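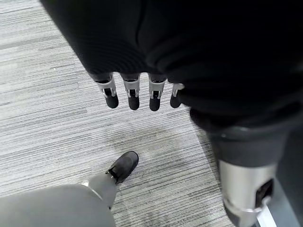 Snack shelf notes, Trernbridge room, June

Very pleased with the snack bay today! Spent the morning working out what goes on the low shelf and how it sits against the floor, and I think we're close to something that looks like a proper corner shop. I had my doubts about the floor when we chose it, but those fine grey streaks, pale and charcoal mixed, are lovely next to bright packaging. A plain beige would have killed it. Nikola Zalewska wanted the dark blue from the Drandero samples and I'm glad we argued about it.

Shelf first. It's the low dark grey one with the white front lip, bottom row only for now. Cake boxes at the left end, stacked, then the crisp canisters running off to the right. The yellow-green lids do a lot of work: they tie the row together even when the bodies are red, yellow, blue and pink. I'd been worried it would all look a jumble, and it's a cheerful sort of jumble, so I'm keeping it. 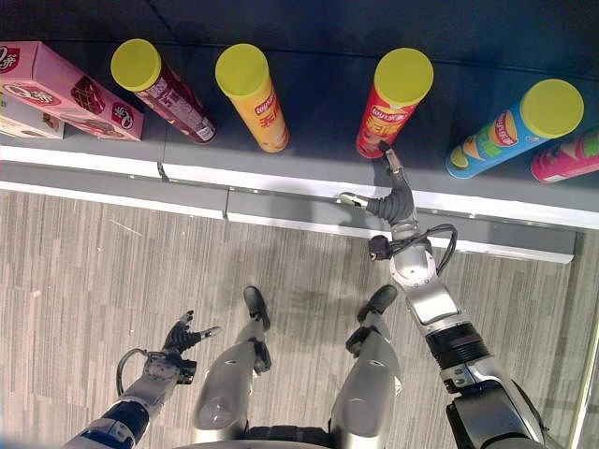
Spacing is still open. My first plan had everything shoulder to shoulder, which is tidy but a bit dead. I like a gap or two, and a canister leaning over, the way a shelf looks by four in the afternoon when the school crowd has been through. Nikola prefers them upright with labels out. Plan is to draw up 2 layouts, hers and mine, and try both at the same height.

Stock: 13 spare canisters in the Borkix crate, over 140 items on the full list if we ever do the upper rows. Would love more of the pink and magenta ones, they lift the right-hand end no end.

The joint in the front lip, near the middle, bothers me slightly. Might try a price strip across it (Hämmerli sell long ones). Check the length before ordering!! 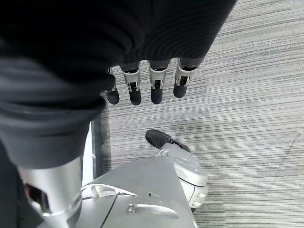

Grey stripes from above.

To do: price strip, second cake flavour, ask Nikola for her layout sketch.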